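How to Clean a Wicker Basket Without Wrecking It

Most advice on cleaning wicker tells you to soak it in the tub. I don't buy it. Soaking may suit some raw willow, but plenty of baskets are glued, stained or painted, and you won't know which until the color is in your bath water. 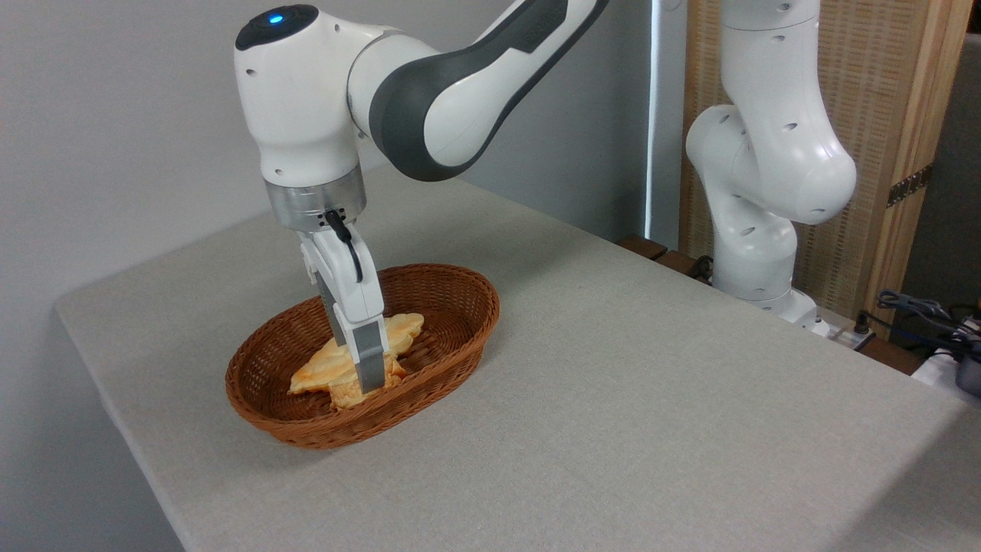

Nayeli Villca

Start dry. Turn the basket over, knock it a few times and vacuum the weave with a brush attachment. An old toothbrush gets the rest. I've seen special wicker brushes for sale and can't say what you'd be paying for.

Next, put two drops of dish soap in a bowl of warm water. Wring out a cloth until it barely feels damp and test a spot on the bottom. Wait 15 minutes. If color comes off on the cloth, stop there and stick with the vacuum.

If not, wipe along the weave, inside first, then go over it again with plain water.

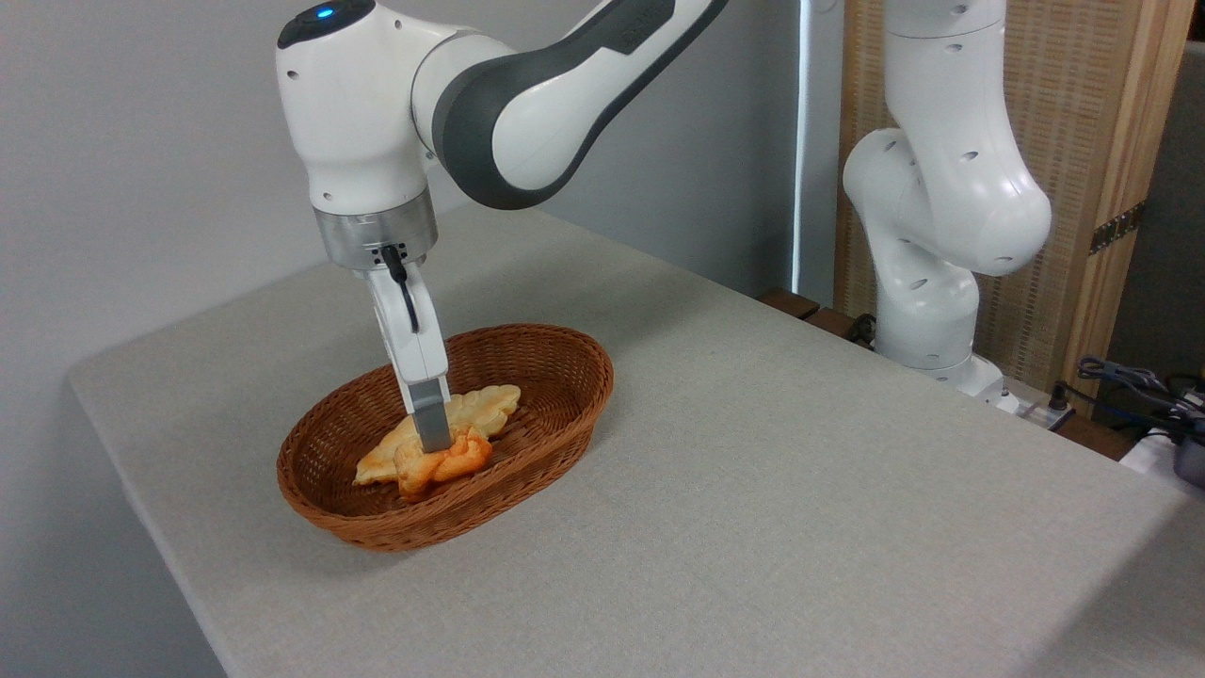

An oval basket on light gray fabric.

Drying is where people get impatient. Skip the hair dryer, whatever the videos say. Leave the basket somewhere airy and out of the sun overnight — longer in a damp October — and push it back into shape while it still gives a little.

As for vinegar, it may help with a musty smell. It won't fix mold that has worked into the fibers, and I doubt lemon oil does much besides smell like lemon.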